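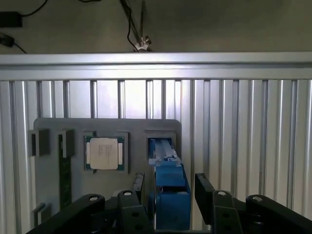 Unit 4: Taking a desktop apart and putting it back
Handout for the practical, Grasstead evening course
Ruoxi Wei, with corrections by Sihan Dai

Read this before you pick up a screwdriver. I know from past terms that most of you won't, so the important parts are repeated further down for those who skip ahead.

4.1 Laying out

Parts need somewhere to go before they come out. A memory module left on a bare bench will be under somebody's elbow within 10 minutes. Put each one in a holder or pocket of the right size and leave it there until its turn comes. Mugs are not holders, whatever last year's group may tell you.

Lay the tower on its side with the open side up. Power off, mains lead out, then hold the power button for a few seconds. The side panel goes under the bench, flat. Propped against a table leg it will fall over during the one quiet moment of the evening.

4.2 Finding your way about

With the panel off, take five minutes and touch nothing. Find these and label them on your sheet:
the motherboard
the CPU socket and its retention frame
the memory slots
the graphics card
the expansion slot brackets
the power supply unit

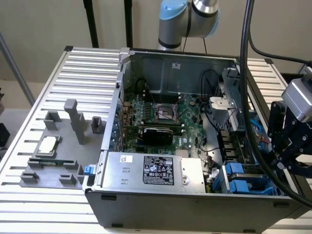
If the socket is empty and the frame is open, keep fingers, sleeves and ID lanyards well clear of it. The contacts are very fine and do not bend back, though every year somebody has a go with tweezers.

4.3 Memory

Open the clips fully. Line up the notch in the module with the key in the slot. If they don't agree, turn the module round; pushing harder has been tried. Press evenly at both ends until the clips close. Hold modules by the edges, please, and not by the gold bit, however inviting.

4.4 Cables

Draw where each cable goes before you unplug it. "I'll remember" accounts for most of the spare cables in my drawer.

For next time

Finish the labelled sheet and read section 4.5, which Sihan is still rewriting. Questions about marks go to Sihan. Questions about missing screws go to the floor, on your hands and knees, and then to me.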